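Visedness Robotics Club: Questions We Get From Parents and New Members
Last updated 8 September 2023

Written by Bianka Sipos, who runs the build nights and is on record as doubting half of what gets said about student robots.

Is my kid going to build a robot from scratch?

No. The arm is bought, the table is bought, and the software library comes off the internet. Students write the task code, set up the table, run the trials and write down the results. Some of them learn to wire a connector. If a club tells you its ninth graders design arms, ask to see the drawings.

What is the bread box thing?

It's our project for the Darano Challenge. Every team picks a household container with a moving lid and gets an arm to work with it. We chose a roll-top bread box. It looked easy, and that should have warned us. A roll-top moves in a curve, so the gripper has to follow the curve as well, and a small error at the start gets bigger on the way up.

Do you have pictures?

The bread box and the arm, in no special order:

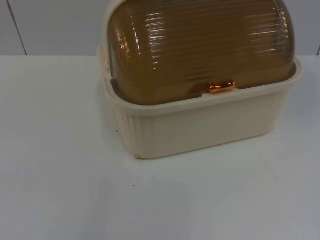
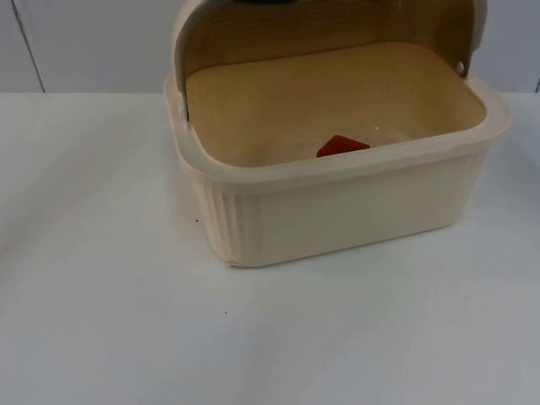
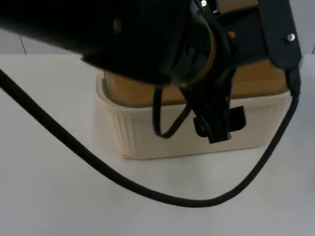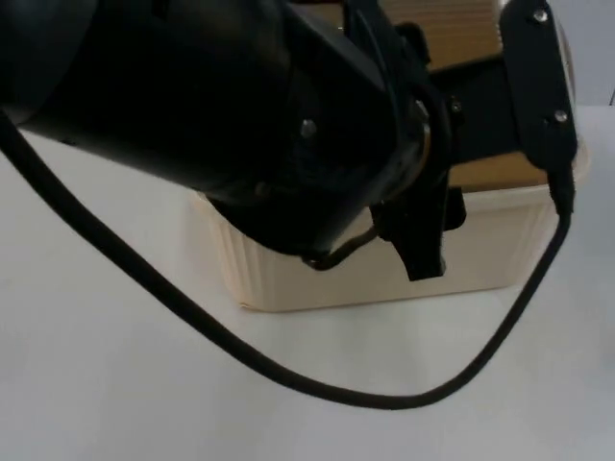
How often does it work?

Less often than a video would make you think. Anyone can film a robot until it gets one right and post that one. We ask students to log every try, including the boring failures. The Darano rules ask for 50 scored trials with no restarts, and I think that's too few to prove much, but it beats a highlight reel. Our own log had 566 entries by the end of June. Some of those are badly labeled and we don't use them.

Is it artificial intelligence?

Depends who is selling it. Part of our code is a list of positions the arm moves through. Another part is trained on recorded runs, and it does well when the box is where it was during the recordings. Move the box a little and you find out what it learned. I would rather a student could explain that in plain words than put "AI" on a poster.

Will this get my child into college?

I have no idea, and neither does anyone who says yes. It's a club. They may come away able to read an error message without panicking.

What does it cost?

Dues are $21 a month. The team trip to Darano is extra and comes to $600 per student, hotel included. You can be a full member and skip the trip - several students do.

Does my kid need to know how to code?

It helps. We use Python, and a beginner can pick up enough in the first couple of months to change somebody else's script. Writing one alone takes longer. Don't buy the Zedex starter kit for this. It's fine for what it is, but none of it carries over to our setup.

Is it safe?

The arm runs at reduced speed and there's a stop button within reach of whoever is at the table. Hair tied back, no hands in the work area while the power is on. Students who ignore that sit out the session. We have had this argument before and won't be having it again.

Who do I talk to?

Zoltán Csonka handles sign-ups and dues. Technical questions come to me. We meet in the Nyitrai Building, second floor, and you're welcome to sit in on a session before you pay for anything. Bring something to read, there's a lot of waiting.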